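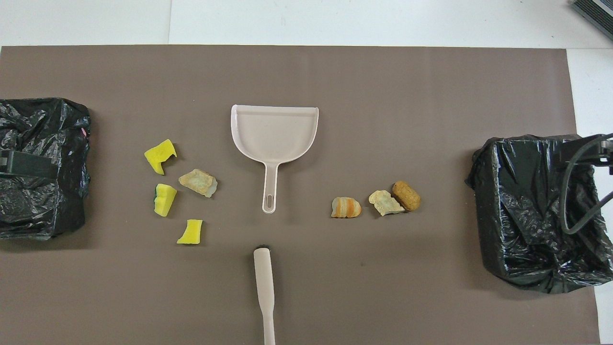 Selon un lecteur de la version précédente, doubler la poubelle ne sert à rien : un seul sac, vidé plus souvent, ferait le même travail. Possible. Le réglage à deux poubelles reste celui du guide Dorari, avec les réserves qui suivent.

4. Préparer le poste de ramassage

4.1 Posez le tapis à plat. Les bords qui rebiquent arrêtent les miettes et la pelle avec.

4.2 Placez une poubelle à chaque extrémité. La notice Brondholm promet un « tri sans effort » ; comptez tout de même sur l'effort.

4.3 Garnissez chaque poubelle d'un sac noir et rabattez largement le plastique par-dessus le bord. Un sac coupé trop juste glisse au fond dès la première pelletée, quoi qu'en dise l'emballage.

4.4 Posez la pelle au milieu, le bord large vers le fond du plan, le manche vers vous.

Note : la fente au bout du manche sert à suspendre la pelle. Encore faut-il un crochet, et il n'est pas fourni.

5. Ramasser

5.1 Rassemblez les débris en petits tas de part et d'autre de la pelle.

5.2 Poussez un tas à la fois, à coups de brosse courts. Les grands gestes conseillés par Aubert envoient surtout la poussière à côté.

5.3 Videz la pelle bas dans le sac, puis tapotez-la contre l'intérieur.

Attention : ne tassez pas le contenu à la main. Les sacs réf. 1139 sont donnés pour résistants ; un éclat de verre n'a pas lu la fiche.

Pièces de rechange : pelle, réf. 2854. Sacs, par rouleaux de 100.

Mise à jour : 15 mars 2025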